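Dropped plates, again

April 6, 2019

The Clavis gripper let go of another plate this morning. Same place in the cycle as the January faults: fingers closed, lift started, grip force reading fell to zero, no alarm.

I had the threshold at 90 counts, which Henrike Rathjen thought was too low. She was right about the threshold and wrong about the cause. At 200 it still slipped. The log shows the force value freezing for 88 ms whenever the wrist turns past its soft limit, so the controller keeps acting on an old number.

For now I have cut the wrist speed in half and added a stop if the reading doesn't change between two polls. The stop tripped twice in testing, both times with a plate held over the table edge. Cable is next. The spare from Brandes ships Monday. 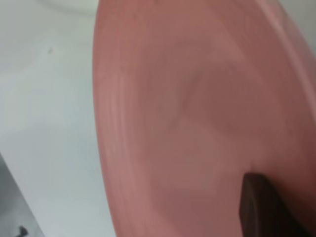

Pink plate and one gripper finger, from the wrist camera.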